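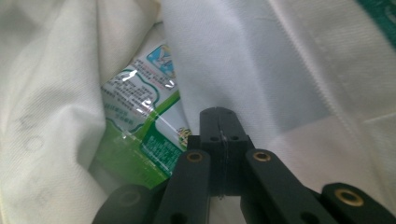
Faculty in the School of Rehabilitation Sciences at Memesbridge University presented research, led workshops and accepted new responsibilities at the annual regional meeting on movement and rehabilitation, held in Fleltatthorpe in August. The university was represented by members of the departments of physical therapy, occupational therapy and exercise science, along with graduate students from all three programs.

An associate professor of physical therapy opened the university's part of the program with a paper on walking speed in older adults recovering from hip fracture. The paper drew on records from 2,380 patients treated at outpatient clinics in the Memesbridge area. Of these, 1,666 completed a full course of therapy and were included in the final analysis. The study looked at whether a short walking test given at the first visit could help therapists plan the length and intensity of treatment.

According to the paper, patients who were given a walking goal at the first visit were more likely to attend their later appointments than those whose goal was set partway through care. The authors noted that the records came from a single region and that the clinics did not all follow the same schedule for retesting. They recommended that the work be repeated in rural clinics, where patients often travel longer distances and may be seen less frequently.

The paper was written with two colleagues from the department and one recent graduate of the Doctor of Physical Therapy program, who began work on the project as a second-year student. It has been submitted for publication.

Also at the meeting, an assistant professor of occupational therapy led a half-day workshop on hand function after stroke. Participants practiced methods for measuring grip and finger control and discussed how to adapt home exercise plans for patients who live alone. The workshop was first offered on campus last spring for clinical instructors, and was expanded for the regional meeting at the request of the program planners. A second session was added in the afternoon after the morning session filled.

The department of exercise science contributed a panel on the return to activity after long periods of bed rest. Panel members reviewed current practice in hospital and home settings and took questions on heart rate monitoring, nutrition and the role of family members in supervised exercise. A written summary of the panel will be made available to clinical partners through the school's continuing education office.

Graduate students presented posters during the evening session, which ran from 5:30 p.m. to 7:30 p.m. in the main exhibit hall. Topics included balance training for adults with reduced feeling in the feet, the fit of walking aids, neck pain among dental hygienists, and the use of video visits for follow-up care. Each student gave a short talk and answered questions from reviewers.

A second-year physical therapy student received the meeting's award for best student poster for a project on stair climbing after knee replacement. The project compared two ways of teaching patients to use a handrail and measured how confident they felt before going home. The award includes free registration at next year's meeting and a small grant toward the cost of travel.

Student travel to Fleltatthorpe was supported by the Sjöberg Fund, which was established by a family of Memesbridge alumni to help graduate students take part in professional meetings. The fund provided $3,530 this year for registration, lodging and poster printing. Students who receive support are asked to give a presentation on their work to first-year classmates during the fall semester.

Applications to the Sjöberg Fund are open to students in any graduate program in the school who have had a paper, poster or workshop accepted. Applicants must submit a letter from a faculty adviser, a copy of the acceptance notice and a simple budget. Preference is given to students who have not attended a professional meeting before. Forms may be picked up in the dean's office or downloaded from the school's student resources page.

During the business session, a clinical associate professor of physical therapy was elected to a term of two years as chair of the meeting's education section. The section reviews workshop proposals, sets the schedule for student sessions and advises member programs on clinical placements. The professor has served on the section's review panel and previously coordinated clinical education for the Memesbridge program. The new term begins in January.

The same faculty member will continue to teach the department's courses in clinical reasoning and patient communication. Clinical placement duties will be shared with another member of the department during the spring semester.

Faculty also used the meeting to report on Pedimis, the school's project on foot and ankle health in school-age athletes. The project, now in its second year, brings faculty and students into area middle and high schools to offer screenings, advice on footwear and simple strengthening programs. Families receive a written copy of the results and, where needed, a suggestion to follow up with their own health care provider.

The report on Pedimis described how the screenings are organized and what the team has learned about working within a school day. Early visits took place during physical education classes and were often hurried. Later visits were moved to the hour after classes end, when coaches are present and students can be seen without missing instruction. The change also made it easier for parents to attend.

Results from the first two years are still being reviewed – the team expects to complete that work before the end of the spring semester. No findings on injury rates were presented at the meeting. Faculty leading the project said in a statement released by the school that they wished to follow the same group of athletes through a full season before drawing conclusions.

"Our first responsibility is to the students and families who take part," the statement read. "We are grateful to the schools for making room in a crowded calendar, and we intend to share what we learn with them before we share it elsewhere."

Pedimis will add cross-country and soccer teams this fall. Physical therapy students who wish to assist with screenings must complete a background check and a two-hour training session. Exercise science undergraduates in their junior or senior year may also apply and will be paired with a graduate student. Training sessions will be held in the movement laboratory on the ground floor of the school's main building, and a schedule will be posted outside the laboratory at the start of the semester.

The dean's office has asked faculty who attended the meeting to repeat their presentations on campus as part of the school's noon lecture series. The paper on walking speed will be given first, followed by the panel on bed rest. The lectures begin at 12:10 p.m. and end in time for afternoon classes. They are open to students, staff, clinical instructors and members of the public, and no registration is required. Licensed therapists who need a record of attendance should sign in at the door.

The workshop on hand function will be offered again on campus for occupational therapists and occupational therapy assistants. Because it includes hands-on practice, enrollment is limited and advance registration is required. Clinical instructors who supervise Memesbridge students may attend at no charge. Other participants pay the school's standard continuing education fee.

The school also announced that proposals for next year's regional meeting will be reviewed internally before they are submitted. Under the new procedure, faculty and students send a one-page summary to their department chair, who arranges for comments from two readers. The review is meant to help first-time presenters prepare and is not required for faculty who have presented at the meeting within the last three years. Summaries should be sent by the end of October.

Departments that plan to send groups of students are asked to notify the continuing education office early in the spring semester so that lodging can be reserved together. Students are responsible for meals and local transportation unless other support has been approved.

Questions about the Sjöberg Fund or the noon lecture series may be directed to the dean's office in the School of Rehabilitation Sciences. Schools and coaches interested in taking part in Pedimis should contact the department of physical therapy.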